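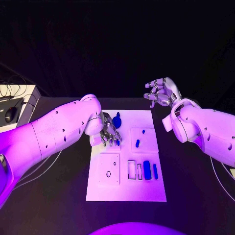
Weronika Kwiatkowski replied to my last post asking why on earth we need a human to do the peg board over and over when "you could just write down where the holes are." OK so this is going to be a thread, sorry in advance.

We tried writing down where the holes are. Leszek spent most of March on it. It works great until somebody bumps the table and every number is off by the width of a fingernail, and then the robot pushes a peg into solid plate with total confidence.

So now we teach by remote control. I wear the gloves and the headset, I move my hands, the robot moves its hands, and everything gets recorded. One full go at the task is a demo. As of tonight we have 1,596 of them on the blue and white board and I personally drove way too many.

The task, for people who asked: blue parts, white plates, take a peg from where it is and put it where it goes. My nephew could do it at two. Through the headset it took me an entire afternoon to get my first clean one.

The weird part is you lose touch. You have no idea how much of putting a peg in a hole is feeling the rim and wiggling until you can't feel the rim. You learn to do it with your eyes, and you get very picky about shadows. I now have opinions about purple light!!

(Purple is fine, by the way. Purple is a good one. We change the lighting between batches so the policy doesn't get attached to one look. The green batch made me seasick.)

Somebody asked what the other hand does while one hand is working. Mostly it should stay up and out of the way. Sounds easy. Now try holding your right arm in the air doing nothing while your left does something fiddly. It drifts. You scratch your nose and the robot goes to scratch a nose it doesn't have.

Bouchra Cherkaoui's rule is that if you scratch your nose, you throw out the demo. I have thrown out 22 for nose reasons. My shoulder has filed a complaint about the rest.

Things I wish I'd known in week one --

Go slow on the approach and then don't stop. If you hover over the hole to think about it, the robot learns to hover over the hole and think about it. We had a version that would get its fingers right above the peg and just hang there. Very relatable, zero pegs moved.

Keep your mistakes if you fix them. Miss the hole, back off, line up again, get it in: that one is gold. For a long time I deleted anything ugly, and we ended up with a robot that had never seen a miss. The first time it missed it had no plan at all.

Don't always start with the same peg. I'm left-handed and a creature of habit and I started with the left side for my first 160 demos. Olaia Nieto looked at the plots and asked me if the right half of the board had done something to me.

Drink water. Take the headset off. Eat a sandwich in the real world where your hands are where you left them.

@ the person asking if we do it by hand too, like grabbing the arm and moving it: yes, sometimes! That's how we did the early stuff at Grekside. You hold the robot at the wrist and walk it through. It's nicer in some ways, you get the feel of the contact through the arm. But your own big human hands are all over the camera view, and with two arms plus fingers you simply run out of hands.

Leszek still prefers it. Leszek and I have agreed to stop discussing this at lunch.

Also yes, we look at what comes out, we don't just pile up demos forever. Every few days Bouchra trains on the new batch and we let it run with me sitting on my hands. The thick cylinder it gets most of the time. The thin one is a coin toss. The small pegs are, let's say, a growth area.

And the funny thing about watching it run is that you can tell who taught it. There's a little extra wrist turn right before it lets go, and that's me. I do that with coffee mugs. Olaia spotted it from across the room and I've been self-conscious about mugs ever since.

Weronika wrote back, "fine, but I still think you could bolt the table down." We did bolt the table down. Then people leaned on the board.

Next up is having someone new drive so it isn't all my wrist in there. Weronika Zieliński (yes, two Weronikas, it's a whole thing in the group chat) starts in the gloves tomorrow morning and she has much steadier hands than me. She's also right-handed, so the right side of the board finally gets some love.

Will post her first ten tries if she lets me. Mine are locked in a folder and they're staying there.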